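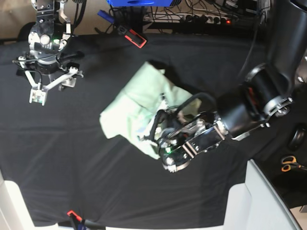

Home | Kitchen | Laundry & Linens | Workshop | Ask Annag

Folding Shirts on the Big Table

I have folded shirts on beds, on the lid of the dryer, against my own chin and once on the hood of a car, and I can tell you that none of them comes close to a proper table at hip height. If you have a work table or a dining table you can clear for half an hour, use it! Your back will be so much happier, and you'll find that you get through a whole basket while a bed-folder is still hunting for the second sleeve.

The first thing I do is throw a dark cloth over the top. Mine is plain black cotton, the end of a bolt from Gillies, and it does two jobs. It gives the shirts a bit of grip so they don't slide off the far side when you smooth them, and it shows up the edges of anything light. A pale shirt on a pale tabletop is a guessing game. On black you can see straight away if a hem has wandered. (Do shake the cloth out first, or you'll be picking dark fluff off your whites, and for the same reason I wash it by itself.)

Now, a shirt that has been sitting in the basket comes out as a lump, and it's tempting to start folding the lump. Please don't. Find the shoulders, lift, give it one good snap in the air, and lay it down sideways with the long way of the shirt running along the table. I was taught to put the collar at the top and for years I leaned over every shirt I owned. Sideways, everything is within reach.

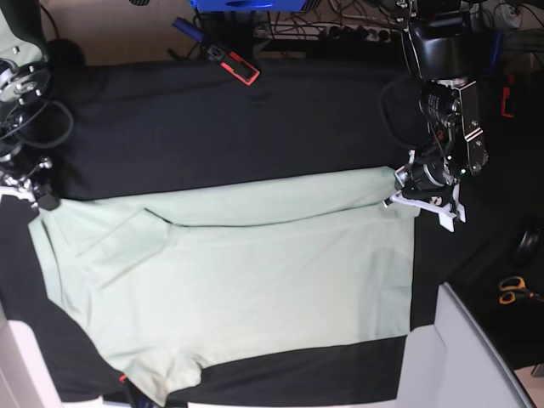

Page last changed: 23rd August

Once the shirt is down, smooth it from the middle out with flat hands. A few soft wrinkles are fine and will press themselves out in the stack. What you do want to look after is the doubled part, where the fabric turns over on itself, because whatever crease you leave there is the one you'll be wearing. Pinch it at the corner, lift just a little, pull it straight and set it down again. If there's a tag near the hem, make sure it's lying flat before you go further – a tag that's been folded under leaves a funny little square.

Light colors deserve a minute more of your time. Mint, cream, butter yellow, all those pretty summer shades, will hide a mark under the bathroom light and then show it to everyone at lunch. So I look each one over before the last fold, and I pay particular attention to the places near seams and trim. A mark that has been through the dryer is harder to shift, but I've had decent luck with a dab of plain dish soap, a soft old toothbrush and an hour's patience. Work from the outside of the mark toward the middle, and try it on an inside seam first if the trim is a darker color than the shirt.

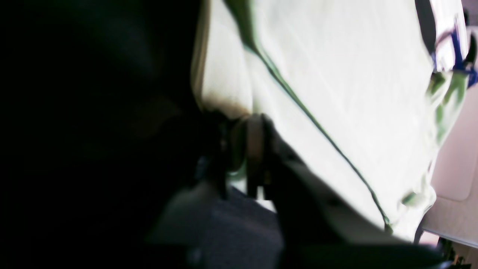

Catriona Morrison wrote to me after the first version of this page and said that dark piping on a pale shirt should never be soaked overnight, as hers bled into the white of a blouse she was very fond of. I've soaked mine without trouble, but I'd go by her advice with anything new. A cool rinse and a short soak, then hang it so the dark part isn't resting against the light.

As for storing them, I stand my shirts on edge in the drawer like file folders. Fold the sides in, fold up from the hem to just short of the collar, and then in thirds. Cotton stands up nicely. Slippery knits flop over, and I've made peace with that and keep them in a shallow basket.

I'll do sweaters in September, when I get mine down from the attic.

Comments (3)

Kenneth Munro
Tried the sideways business on Sunday's wash and my wife wants to know why I never did it before. We used an old navy bedsheet for the table, works a treat.

Ruairi Crichton
Does the black cloth need to be cotton? I have a big piece of felt left over from a card table, but it seems to collect every hair in the house.

Fergus Farquharson
Ruairi, I'd skip the felt. I tried it and spent longer with the lint roller than I did folding.

Contact Annag Strachan | © Trurna Home Pages | Back to top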